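The week our paper came out, I had a cold sore, a parking ticket, and 1,294 soil samples that still needed labels. So when people ask how it felt to be published, that's what comes to mind (the cold sore mostly, it was a big one).

We'd been working on a fungus that lives on beet roots. I say "we," but it was Dr. Haberkorn's fungus. Roswitha had been chasing it since before I could drive, and she talked about it the way my aunt talks about her ex-husband. It was slow, it was sneaky, it ate everything and gave nothing back. I was the grad student who got to keep it alive over the holidays.

Then on a Friday in July, the email came. Accepted! Eleven months of reviewers, and the whole thing was two lines long. I read it standing in the cold room with my coat on, and I yelled so loud that Heike Fuchs from down the hall came running with the fire extinguisher.
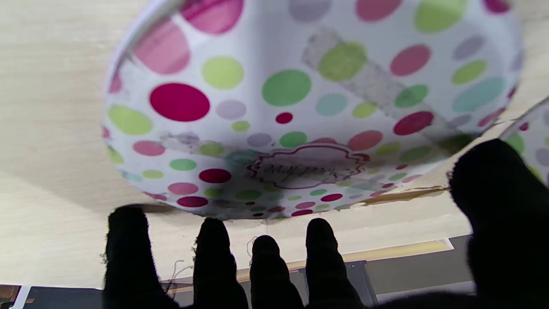
The college put out a press release the next week, and it got my name wrong. I was Jannik Hagedon, no R, "a student assisting with vegetables." My mother printed 35 copies anyway. She corrected every one of them in blue pen, then mailed them to relatives I'd met maybe once, and she kept the leftovers in a round white box with polka dots all over it, pink and lime green and a deep magenta, the kind of thing you'd expect to find full of hair ribbons. I told her it was too cheerful for a paper on root rot. She told me to eat my soup.

Roswitha didn't care about the press release. What she cared about was a letter from Benedikt Mühlbauer over at Oltus, who had read the paper and thought we'd named the wrong species. He was very polite about it! Four pages, single spaced, and he hoped her hip was better.

She read it at her desk while I pretended to wash a beaker. I washed that beaker for a long, long time.

"Well," she said finally, "he might be right."

"About the species?"

"About the species." She folded the letter up small and stuck it in her cardigan pocket. "My hip is terrible. Do we still have the plates from the north field?"

We did, way in the back, behind somebody's yogurt. I got my coat off the hook and went to dig them out, and when I came back she had already cleared the bench and was hunting for her good glasses, which were on her head.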